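What Makes a Rental Listing Work? Reading the Ads for Drekenlow
Student project report, Housing and Cities course
Tarmo Ramanauskas

Why I picked this

I started reading rental ads when I was looking for a room, and I kept reading them long after I had signed a lease. They are such odd little texts! Each one has to sell a home in a few lines, and the people writing them have clearly never agreed on what a home is. One landlord gives you the ceiling height and forgets the bathroom. Another spends four sentences on the view and leaves you to guess how many bedrooms there are.

So for this project I read 230 listings for apartments and houses in Drekenlow and compared what they told me with what a renter needs to know before booking a visit. I wanted to find out which facts get left out, and whether the wording changes from one part of town to another.

Where the listings came from

All of the ads were public. Most came from Plivo, the listing site that nearly everybody here uses, and the rest came from the window and website of Nomilano, the agency on the square. I collected them through January. If the same apartment showed up in both places I kept the longer version and threw out the other, which hurt a bit, as the short ones were often better written.

For every listing I filled in one row of a spreadsheet. The columns were rent, deposit, floor area, number of bedrooms, which floor it was on, heating, what the rent covers, pets, parking, laundry, and the date it was free. I added a last column for phrases I liked. That one got out of hand.

My first version had 20 columns and I gave up on it after a single evening. Things like "faces the street" sound simple until you try to decide what to do with a corner apartment. I cut it down and began again from the top, so every listing in the final sheet was read under the same rules.

What I noticed

Rent is nearly always there, and so is the number of bedrooms. After that it gets patchy fast. Heating was the big surprise for me. Winters in Drekenlow are long, and heating can change the monthly cost a lot, yet many ads don't say what kind there is or who pays for it. When it does get a mention, it is often one word at the very end, after the curtains.

"Close to everything" was my favorite phrase to chase. I looked up the addresses where I could, and walked seven of them to the train station. Two were a really pleasant walk. One took me along the edge of the ring road with no sidewalk for most of the way, and I arrived with wet shoes and a new respect for people who write "short drive to station" and leave it at that.

The neighborhoods do sound different from each other. In Ots, where the old brick houses are, ads love the words "character" and "original," and they will tell you all about a staircase. Across the river the buildings are newer and the ads read like packing lists: dishwasher, elevator, storage unit, bike room. I found those much easier to compare. I also found them harder to remember, and I went back to the Ots ones again and again just for fun.

The top of the market was its own little world. The most expensive house in my sheet was listed at 3000 a month, and its ad never gave a floor area at all! It had a "reception space" and a "garden level," which I am fairly sure is a basement with a door – the floor plan seemed to agree with me.

Laundry deserves its own paragraph. I had put it in as a minor column and it became the one I cared about most. Ads use "laundry available" for a machine in the kitchen, a shared room in the basement, and in one case a laundromat on the next block. For a family with small kids these are three very different lives. If I could add a single required box to the Plivo form, it would be this one, with a choice of "in the unit," "in the building," and "elsewhere."

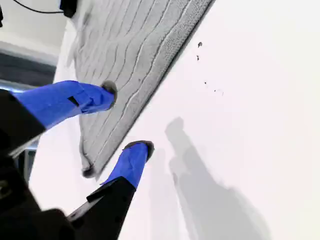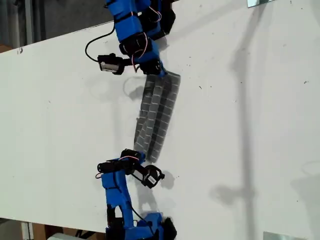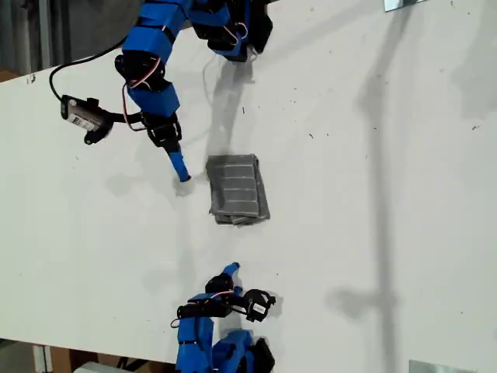 What I would do differently

I read everything myself, so the judgment calls are all mine. Is "cozy" a fact about size? I decided it was not, and marked those ads as having no floor area. A second reader might have gone the other way. I would love to have someone else fill in part of the sheet blind and see where we disagree.

I also only saw the ads that stayed up long enough for me to catch them. The best-priced places may come and go in an afternoon, and my sheet would miss them completely. Checking Plivo in the morning and again at night would help with that.

Next, I want to talk to the people who write the ads. Nomilano has said I can sit in when they put a new listing together, and I have a long list of questions ready, starting with the curtains.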